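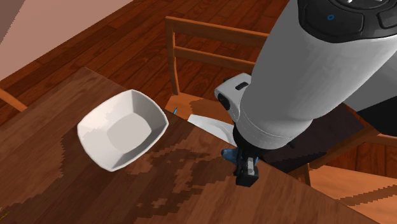

A simulator that ships with a kit should be judged by whether it saves time at the bench, according to one reply to our August questionnaire, and its looks come second. Other replies took the same line. We have therefore arranged this section around the tasks a buyer would set in the first weeks of use, and deal with the quality of the rendering only where it affects those tasks.

Print this page | E-mail this article

4.2 Tabletop handling in the Briteo simulation package

Figure 4. A tabletop task in the simulation package, with the arm over the table and a bowl to one side. The shadows have stepped borders.

The Briteo kit is sold by Sterngate as a licence for the simulation package, a set of household rooms and a task editor. The arm itself is bought separately. The copy under review was supplied to the Lillelport laboratory on the ordinary terms, and no changes were made to it beyond those set out in the manual.

The task shown in Figure 4 belongs to the dining group. Rooms in this group contain wooden furniture and a small number of dishes, and the user chooses which objects may be moved. Each run is started from a written task file. We made 100 runs for each task at the standard setting, with a limit of 1000 steps per run. A run that reached the limit was entered as unfinished and was not repeated.

Setting up was straightforward. The task editor accepts plain text, and mistakes in a file are reported by line. Two matters caused delay. The first was the placing of light objects close to the edge of a table, where the editor allows positions that the physics engine then corrects without notice. The second was the naming of joints, which differs between the manual and the software. Sterngate has been told of both.

The shadows deserve a remark. At the standard setting their outlines on the table and the seats are coarse, as the figure shows. For a buyer who intends to plan movements from known object positions this is of no importance. For a buyer who intends to train from images it may matter, and we advise that the higher setting be tried before any large set of pictures is produced – the manual mentions it only in an appendix.

For comparison we used the Berisha package, which was reviewed in Section 4.1. Berisha offers fewer rooms but records contact forces in more detail, and its log files can be read without a separate tool. The Briteo logs must first be converted. The converter is included in the licence and gave no trouble, although it has to be run again after every change to the task file.

Support was by e-mail only. We sent 4 enquiries during the review and received full answers to all of them, 2 with corrected files attached. The question of joint names remained open at the time of writing – the supplier has said that it will be settled in the next release.

Last updated: 25 October 2021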